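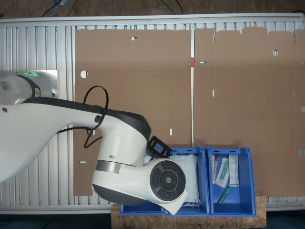 Supply bins on the particle board, Tuesday. Masks in the middle, the mixed medical things on the right.

Tuesday, after lunch

Spent a good part of the morning on the bins again, and I am finally starting to like how they sit. Three blue ones side by side, low enough that you can reach in without knocking your elbow on anything. I kept the masks in the middle because that is the bin everybody goes to first, and it seems kinder to have them right in front of you.

The masks still bother me a little. Stacked flat they look lovely for an hour, and then somebody takes one and the ear loops bring two more along with it. Octavio Quiroga thinks we should put them in with the loops all facing the back wall -- I told him I'd try it on the next refill, and I will, though I have my doubts.

The right-hand bin is the one I'd like opinions on. Red-capped tube upright on the left, the green-capped item in its clear package next to it, the white box propped up so the label can be read. The green tube-shaped thing on the floor of the bin wants a proper spot (it rolls, and I have chased it enough for one week).

Still to do before the end of March:
-- ask Pisitz for 40 more masks
-- cut a divider for the right bin, 5 cm tall to start
-- copy the bin list into the Ojeda binder, page 23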